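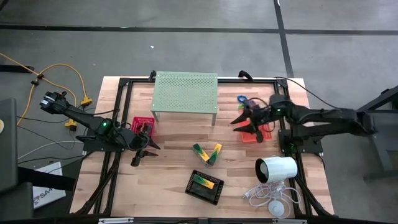

拼木台面上的浅绿色孔板小架、托盘与提篮

# 公用手工台的收纳与日常养护

本页供 Cokthorpe 手工中心各工作间的使用者查阅，家中设有固定工作台的读者亦可参照。所列做法适用于木质台面及其上常用的篮、盘、小架和台面电器。大型工具、刃具磨修与喷涂作业另有规定，不在本页范围之内。

## 一、台面的划分

台面宜先分区，后摆物。靠里一侧安放小架及不常移动的物品，中部留作操作，左右两侧安放篮与托盘。使用者惯用左手的，可将两侧对调，但同一张台面在一次使用期间不宜反复变动。

操作区的大小以能平放当日最大的一件材料为准。材料展开后仍须留出双手活动的余地。裁纸、折盒、包装等工作所占面积往往比预想的大，开工前可先将材料平铺一次，再决定篮与盘的位置。

下列物品不宜长期留在操作区内：

- 已完成而未取走的成品
- 饮水杯及食品
- 仅在收尾时使用的胶带、标签和绳线
- 个人包袋

手机可放在小架之上，屏幕朝下，铃声调低。

## 二、小架的使用

带孔的金属小架架设于台面之上，可在不增加占地的情况下多得一层放置面。架下空间适合存放扁平的纸样、垫板和薄册；架上适合放轻便而常取的物件。孔眼有利于通风，涂过水性胶的小件可在其上晾放，下面垫一张废纸，以承接滴落的胶液。

中心各室通用的 Bumari 小架，架脚末端应装有软垫。软垫脱落的小架暂不使用，请放到门边的待修架上，并在登记簿内写明所在房间。家中小架若无软垫，可剪取毛毡贴于脚底。毛毡磨薄后会露出背胶，黏附灰尘，须及时更换。

架上不宜堆叠。需要存放较高的瓶罐时，请使用墙柜。移动小架应先清空架面，双手持两端平直提起，不得在木面上拖行。金属架脚留下的划痕较深，普通擦拭无法去除。

## 三、篮与托盘的选择

浅托盘与深篮用途不同，混用是台面凌乱的常见原因。选择时可参照下表。

| 容器 | 适合盛放 | 不宜盛放 |
|---|---|---|
| 浅边托盘 | 正在使用的小件、半成品、刚裁下的零片 | 直立的盒、卷状材料 |
| 网眼篮 | 布头、线团、海绵、较大的夹子 | 大头针、珠粒及一切会漏出孔眼的物品 |
| 侧面开槽的塑料篮 | 成排竖放的纸盒、笔盒、册页 | 未加盖的颜料与液体 |

颜色可以协助记忆。Zalewska 工作间的做法是以暖色容器盛放工具，以黑色容器盛放纸盒及成套材料，使用数周之后，新来的学员一般无需询问便能归位。各室可自行约定，但须将约定写在室内的告示板上，并避免同一颜色承担多种含义。

剪刀一类带柄的工具应合拢后放置，柄部朝向使用者。刀口敞开的工具不得放入网眼篮，以免尖端穿出。剪刀使用间隙可暂放于浅边托盘内；离开座位时，请放回工具篮。

中心现行的 Stakdale 塑料篮可直接水洗，洗后倒扣沥水，完全干燥方可装物。篮底残留的水分会使纸盒底部起皱，竖放时尤为明显。

## 四、纸盒的竖放

成套的长方形小盒，例如蜡笔盒、粉笔盒和卡片盒，平摊于台面时占地甚多，取用时又容易互相推挤。将其竖立并排放入开槽篮中，可腾出操作区，也便于看清哪一盒尚未归还。

竖放时请依照以下次序进行：

1. 检查盒口是否扣合。松脱的盒口用纸胶带封住一边，另一边保持可开。
2. 将有图案或文字的一面统一朝外，开口统一朝上。
3. 从篮的一侧放起，逐盒靠紧，不留斜角。
4. 篮内如有剩余空隙，以折好的厚纸板填充，防止纸盒倾倒。
5. 轻提篮身，确认各盒不晃动后再移至存放处。

盒的高度可以超出篮沿，但重心应留在篮内。篮沿低于盒高的一半时，请改用较深的篮。尺寸相差较大的盒子不应放在同一只篮中，小盒夹在大盒之间，取出时须将整排松开，不久便会弄乱。

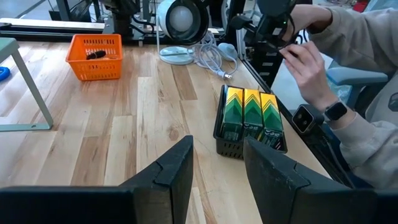

外观相同的盒子，可在盒底或背面以铅笔注明内容，不宜在正面另贴标签。正面图案遮去之后，同一系列的盒子反而难以辨认。内容有变动的，擦去旧字再写新字。空盒请在收工时拣出，折平后投入废纸箱；仍可使用的空盒交到一楼领物处，供儿童班使用。

尚未整理完毕的盒子可先放在浅边托盘里，待一批做完再集中竖放。托盘中积存的盒子超过一层时，应暂停手中的工作，先行归位。

## 五、台灯、小电器与电线

台面上使用的灯具及其他小型电器，应放在平稳、干燥并远离纸张的位置。灯头与纸盒、布料之间须留有间距。底座应整个落在木面上，不得悬出台边，也不得压住电线。

电线是台面上较易忽略的部分。收纳时请留意：

- 使用前将缠结的电线理开，再接通电源。
- 电线沿台面后侧走向插座，不穿过操作区。
- 已拔下的插头不应留在台面中央，插脚容易划伤木面，也容易钩住纸袋和织物。
- 收存时将电线绕成宽松的圈，以布带束住，不使用橡皮筋，也不在底座上紧绕。
- 发现外皮开裂、插脚弯曲或插头松动，立即停用，并送交值班人员。

灯罩上的灰尘会使光线变暗。清洁前须断电并待其冷却，以干布由上而下擦拭。潮湿的布只可用于底座，且应拧至不滴水。

鼠标等圆滑的小件容易从台边滚落，宜与电器分开，放在有边的托盘中。无人认领的小件由值班人员在星期一统一收走，存放于领物处的抽屉内。

## 六、木质台面的清洁

拼条木面由深浅不同的木条胶合而成，纹理、木节和色差属于材料本身的特征，不必试图擦匀。清洁时先移开全部篮、盘和小架，用软毛刷沿木纹方向扫去纸屑与线头，再行擦拭。

一般污迹可用下列清洁液：

> 温水 200 毫升，加入中性洗涤液 2 滴，搅匀，当日用完。

布浸湿后充分拧干，顺木纹擦拭，随后立即以干布复擦。木条接缝处不得积水。清洁后静置晾干，期间不放回容器，也不铺垫布。塑料篮与托盘的底部应同时擦净，沾在底部的胶粒会被带回台面。

几种常见污迹的处理如下。

**蜡笔痕。**先以塑料刮片轻轻刮去浮蜡，刮片放平，沿木纹移动。余下的颜色用布蘸少量清洁液擦拭，一次不能除净的，待台面干后再擦一次。不得使用热风吹化，融化的蜡会渗入木纹。

**白胶。**未干时用湿布擦去；已干的，用湿布覆盖片刻，待其变软后刮除。

**墨水。**立即用干纸吸去，不要来回抹开。已渗入的墨迹请登记，由中心统一打磨处理，使用者不得自行用砂纸。

**胶带残迹。**用胶带的黏面反复轻粘，多数残胶可以带起。溶剂类产品在各室内一律不得使用。

台面每年上油 2 次，由中心安排，届时门上会张贴停用通知。上油期间请勿搬入纸张和布料。家中的木质台面可依产品说明处理，未注明表面涂层的，先在背面或台底的隐蔽处试用。

## 七、收工整理

课程结束前应预留整理时间。整理工作自台面向地面进行，先容器，后台面，再地面，次序颠倒则须重复清扫。

收工时，请完成以下各项：

- [ ] 工具合拢归篮，篮放回左右两侧
- [ ] 纸盒竖放整齐，盒口扣合
- [ ] 托盘清空，纸屑倒入废纸箱
- [ ] 电器断电，电线理顺束好
- [ ] 小架上下均无遗留物品
- [ ] 台面沿木纹擦净
- [ ] 地面及台脚四周清扫完毕

共用一张台面的使用者以 4 人为限，整理由全体共同完成。提前离开者，应先将本人使用的工具归位，并告知同桌。

地面的纸屑用软扫帚清扫，水泥地面不宜用湿拖把推扫细碎的纸屑，纸屑吸水后会贴在地上。扫毕倒空簸箕，挂回门后。

## 八、补充与损耗

篮、托盘、软垫和布带可在领物处填写领用单后取得。破损的容器须交回旧件。塑料篮的边沿出现裂口后，不得以胶带修补继续使用，裂口处会刮手，也会刮坏纸盒。

各室如需改变容器的种类或台面的布置，请于十二月之前书面提出，以便与下一年度的采购一并安排。申请中应写明房间、台面位置及所需容器的用途，可附手绘草图。

Cokthorpe 手工中心 场地管理处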